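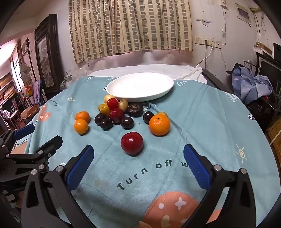 Grerketti Toolpath Practice Set
README, last revised 8/11/25

Welcome, and thank you for downloading the practice set! Grerketti is a collection of 940 small milling jobs for people who are learning to program a CNC machine and would like something to work on besides the same bracket over and over. Each job has a solid model, a stock definition, a tool list and a finished toolpath you can compare with your own (please try it yourself first, it's much more fun that way).

What's in the folders

The jobs are split into 2 folders. The one named "flat" has pockets, slots, drilled plates and other parts that can be cut from one side. The one named "turned-over" has parts that need a second setup, and those take a good deal more patience. Models are STEP files, tool lists are plain CSV, and the toolpaths are ordinary G-code text that you can open in any editor.

All dimensions are in millimeters. Work zero is the top front left corner of the stock, except in 40 of the turned-over jobs, where it sits at the center of a bore. Those have "bore" in the file name, so do look before you set anything up.

Getting started

Unzip everything into one folder and keep the folder names as they are, or the Stesometti viewer won't find the tool lists. Open a job, press Load Stock, and step through the path a line at a time. If you use a different viewer, that's fine too, but you may have to enter the tool lengths by hand.

Before you cut metal

The feeds and speeds were picked for aluminum on the Hurkska bench mill, and they're on the gentle side. Your machine is not ours! Run every program in simulation, then in air above the part, and keep a hand near the feed hold. The output comes from the Quansah post, which writes long-hand drilling moves and no canned cycles.

Known problems

Two jobs in "flat" still list a 6 mm end mill where the path uses a 5 mm one. A fix is planned for the November update. Arcs may also look chunky in older viewers, though the code itself is fine.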